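# Is a metal bin really worth it for small tools and odds and ends?

I keep my small tools and household bits in a gray sheet-metal bin with the top open.

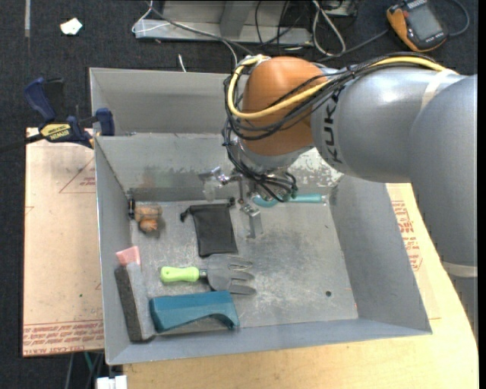 My brother-in-law swears by metal and says plastic bins are junk. I'm not convinced. The floor is all fine scratches and cloudy patches, the back wall is scuffed whitish, and there's a small round hole in the floor that I can see screws leaving through. Things also end up in a pile on the left, and anything in a drawstring pouch may as well be invisible. I've seen the Lernov bin sets going for $99 and the reviews all sound like they were written by the same person. Do dividers and liners do any good, or is this a way to sell me more stuff? I'd also like to know if those scuffs mean it's going to rust.

**Garnet Bouchard**

I'd keep the bin and keep the $99. Scuffs alone don't tell you much. Rust is orange or brown and it comes off on a damp white rag, so wipe the floor and look at the rag. If it's clean, or just gray, I'd stop worrying.

Liners: I've tried two. The foam kind soaked up oil and started crumbling by July. The ribbed rubber kind (mine is Pronance, paid too much) has held up, but it slides unless you cut it a hair oversize. It does cover a hole in the floor, and a square of duct tape from underneath will too, for pennies. Check first that the hole isn't there for drainage. If the bin lives in a damp garage I'd leave it open.

Dividers I don't buy at all. Whatever you own is always an inch longer than the slot. I use three old bread pans and move them when I feel like it.

As for the pouch, tie a paper tag on the cord and write what's in it. The "see-through organizer pouch" people want real money for the same result, and the one I had split at the zipper.

**Sheldon Zacharias**

Plastic all the way. Mine's an Aso and it's fine. Metal is loud and it beats up your tools.

**Ross**

Sheldon, beats them up how? A wrench doesn't care. I'd worry about blades and drill bits, and those want a sleeve or a roll whatever the bin is made of.

To the original poster, I'd skip the spray-on coatings too. I did one bin with the stuff and it peeled in the corners where things rub, so now I pick flakes out of my sockets. Bare and scratched was better. Empty it a couple of times a year, wipe it down, and throw out whatever you can't name.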